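Eskola Opens Motor Reconditioning Bench for Small Pump and Fan Drives

Bokside, Apr 4, 2021 – Eskola, a repairer of small electric drives, has opened a bench for reconditioning the compact motors used in ventilation fans and circulation pumps. The bench is in the company's Bokside workshop and takes work from maintenance contractors and building operators.

The service covers motors with a short, wide housing in which the rotor sits concentrically inside the wound stator. Units of this type are often replaced whole when a bearing becomes noisy, although the windings may have years of service left. Eskola will strip the motor, test the windings, replace the bearings and return the unit with a written test record.

Work follows a fixed sequence. The end cover is removed and the housing is set on a work mat with the open side up. Insulation resistance is measured before the rotor is disturbed. The rotor and hub are then checked for scoring and runout, and the bearing seats are measured. Bearings are matched by bore, outside diameter, width and seal type, and are handled by the outer ring until they are seated. Used bearings are not refitted. 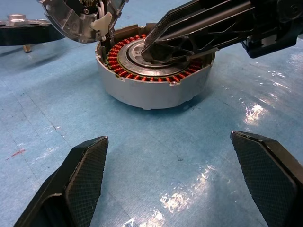 Motor housing with copper windings and rotor.
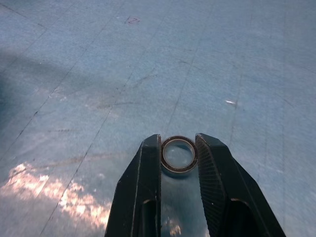 Zuzanna Rutkowska said the bearing is the least expensive part of such a motor and the one most often responsible for its being scrapped. She added that contractors should send motors in at the first change in sound, before the rotor begins to touch the core, as damage to the laminations cannot be corrected on the bench.

Motors that fail the winding test are reported to the customer before any further work is carried out. Rewinding is not part of the service. The customer may have the unit returned unrepaired or released for recycling, with copper and steel separated.

Standard turnaround is 10 working days from receipt. A four-day option is available for motors whose bearings are held in stock. Contractors may send up to 30 units in one consignment, provided that each is tagged with its site reference and the reason for removal. Motors should be drained of any fluid and shipped with the shaft protected.

A second bench, for the Lilum range of drives, is planned for May. Orders for that range can be registered now but will not be scheduled until the bench is in operation.

Inquiries about consignments and test records should be addressed to Tobiloba Ugwu at the Eskola service desk, Bokside.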